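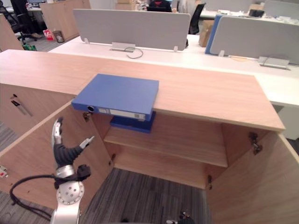 Storage cabinet with both doors open, multi-fingered hand at left, Pamthorpe office

About Zinow

Zinow writes control and perception software for two-armed robots that work in ordinary buildings. We do not make arms, hands or cameras. Customers bring their own hardware, and we supply the layer between the joint drivers and the task.

The company was started by Parviz Rahimi, who had spent eight years on motion planning for packaging lines and wanted to work on spaces that had not been laid out for a machine. The first office had three desks. We are now in Pamthorpe, where development and testing share one open-plan floor.

What we build

Ansari is our planner. It takes a goal such as "binder on shelf" and produces coordinated trajectories for both arms, including finger postures. Open cabinets are a large part of the test load. A hinged door narrows the approach, the shelf limits wrist pitch, and an object that overhangs an edge offers a grasp that the same object lying flat on a desk does not. Ansari treats door angle as a state variable and replans when the estimate moves outside tolerance.

Nestport is the perception and logging side. It fuses head and wrist views into a single model of surfaces, edges and free volume, and it stores every run with the planner's decisions attached. Pale wood against pale wood is still a hard case for edge detection, and we keep a separate test group for it. The regression suite holds 624 recorded runs and is replayed before each release.

Both products share one message format and one clock. Either can be licensed alone - most customers start with Nestport, as it can run alongside an existing controller without sending commands to it.

How we work

Releases go out every 4 weeks. Code is merged after review and a full replay, then run on hardware. The hardware review is on Thursday and is open to customers who hold a support contract. Failed runs are kept in the log and are searchable by failure type: lost grasp, blocked approach, bad pose estimate, joint limit.

Interfaces are documented in full and versioned. An interface marked stable is supported for three years from its first release.

Working with us

New integrations begin with a hardware questionnaire covering joint limits, control rate and camera mounting. Send it to the integration desk along with a robot description file. Student placements in planning and tooling open each October.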